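Why Do Things Get Scratched?
by Marianna Kurek 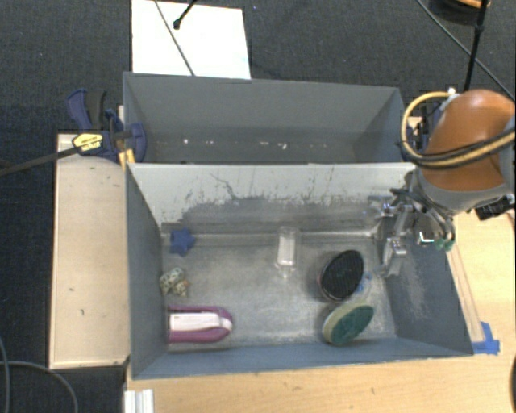
Scratches are one of my favorite things to look at, which I know sounds a little weird. My sister collects stickers and my neighbor collects hats, and I go around my house peering at the bottoms of pans! But every scratch is a tiny story about two things that met, and one of them was harder than the other. Take a gray bin like this one. The floor has silvery scuffs all over it, the wall on the right has a pale, chalky patch, and along the far wall there's a dark scratch with branches, like a little winter tree. So what makes marks like that? And why do some things scratch so easily when others stay smooth for years?

Let's start with the word "hard." When you and I say something is hard, we might mean a hard math problem, or a hard bed, or a cookie that's been left out too long. Scientists who study rocks and metals mean something more exact. To them, a hard material is one that's tough to scratch. If I rub two things together and one leaves a groove in the other, then the one with the groove is softer. That's the whole test. You could do it in your kitchen (but please ask first, and please stay away from the good table).

More than 200 years ago, a scientist named Friedrich Mohs used this idea to put minerals in order. He picked ten of them and lined them up from softest to hardest. Number 1 is talc, which is so soft you can scrape it with your fingernail. Number 10 is diamond. We still use his list today and we call it the Mohs scale.

Your fingernail comes in at about two and a half. So your nail can scratch talc, and it can scratch gypsum, which is number 2, but if you try it on a piece of quartz you'll only wear down your nail. Quartz is number 7. Remember quartz, because it's going to be the troublemaker in a minute.

When I was nine my class went on a trip to the rock museum in Pinham, and there was a table where you could try all this yourself. They had a tray of minerals and a copper coin and a steel nail. I scratched everything I was allowed to scratch. Then I asked the guide if I could try the diamond, and she laughed and said the diamond was staying in its case.

OK, so what is going on inside a scratch? Everything around you is made of atoms, which are incredibly small. In a solid thing, the atoms hold on to their neighbors. Imagine a big crowd of kids, all holding hands. If they're holding on loosely, it's easy to push through the crowd and leave a path behind you. If they're gripping as tightly as they can, you'll have a much rougher time! When a sharp point drags across something soft, it shoves the atoms aside or tears some of them away. The path it leaves is the scratch.

Metals are interesting here. A lot of them are a bit squishy, in their own way. When you scratch a piece of soft metal, much of it doesn't come off at all. It gets plowed up into tiny ridges on both sides, like the snow next to a sled track. Light bounces off those ridges in all directions, and your eye sees a bright line. Clear plastic does something similar. The inside of a fresh scratch is rough, so light scatters, and the scratch looks white even though the plastic has no white in it.

Now for the troublemaker. Have you ever noticed how a pair of sunglasses gets scratched even if you're careful? You wipe the lenses on your shirt, and your shirt is soft, so how could it hurt them? The answer is often sand. Most beach sand has lots of quartz in it, and teeny grains of the stuff turn up in ordinary dust, too. When you rub dusty lenses with a dry shirt, you're dragging little number 7 rocks over something much softer. Rinse them with water first and a lot of those grains float away.

Try this at home: make a scratch tester

You'll need a pencil eraser, a copper coin, an old candle, a piece of chalk and a few pebbles from outside. Ask a grown-up which things are OK to mark up. Pick two and rub a corner of one against the other. Then wipe the spot with your finger. This part matters! Sometimes a soft thing leaves a streak of itself behind, like chalk does on a sidewalk, and it only looks like a scratch. If the line wipes off, it was a streak. If you can still feel it with your nail, you've got a real scratch.

Write down who scratched who. After a few tries you can put your things in order from softest to hardest, just like Mohs did. You can give your scale your own name if you want. Mine is taped up inside my closet door, and it has 19 things on it. The candle is at the bottom, and the top spot belongs to a speckled pebble I found near the creek in Tarigan. I still haven't found anything at home that can scratch it.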